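**Small round tables: what do you keep on yours?**

**wovska_mags** wrote:

Evening all. I've been rearranging the back room again (third time since Christmas, my other half has stopped commenting) and I've got stuck on the little round table. I love a round table, I always have, they're so friendly to walk past and you never catch a hip on them, but they do seem to attract clutter and then there's no corner to push it into! Mine is a pale wood one from Camacho, bought second-hand for 19 pounds, and I'd like it to be a place to sit with a drink and a book. At the moment it's a place where things get put down. How do the rest of you manage? Trays? Strict rules? Do share, I'm all ears.

**teapotandtwine** wrote:

Oh, I do feel for you. I had a tray on mine for years and all it did was fill up, and then I had a full tray to carry about whenever I wanted the table. In the end I went down to one tall thing and one small thing, and everything else lives on the shelf. The tall thing is always my water bottle, the small thing changes. The Zindix newsletter had a page on light wooden tables that I've kept by me, and this is the picture from it: 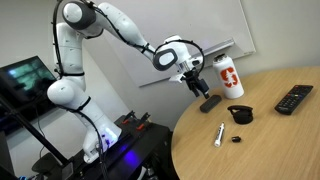 *Zindix Home Notes, Issue 10, p. 19*

A white bottle with a dark cap looks so fresh against pale wood, and the red S with the tree on it (Stanford, isn't it?) gives you a bit of colour without needing a vase. Then there's the little black thing lying near the rim.

**cikine_fan** wrote:

Lovely bit of wood, but I have to disagree about the small thing, I'm afraid. Anything that size and that near the rim would be on the floor within the hour in my house, and then under the sofa until May. Is it an eraser? It looks a bit like one of those sticks for the telly. Either way, I'd have it in a drawer. My rule is drinks only on the round table.

**teapotandtwine** wrote:

I took it for an eraser, but I wouldn't swear to it! And drinks only is far too strict for me, where would my glasses go?

**wovska_mags** wrote:

I'm rather with you on the glasses. Can I ask about the bottle, though? I've got a tall insulated one myself and I've always kept it in the kitchen because I thought it looked a bit gym-bag in a sitting room. Seeing one on a table like mine, I'm coming round to the idea.

**cikine_fan** wrote:

Do it, I say. A screw-on cap is a blessing near books, and I speak as someone who lost a whole atlas to a tumbler of squash. Stand it well in from the rim and put a cork mat under it if your table's been oiled.

**wovska_mags** wrote:

Cork mat found, bottle fetched, tray gone back to the kitchen. I've let myself keep my glasses out as well (sorry, cikine!). Next job is the windowsill, so I may well be back.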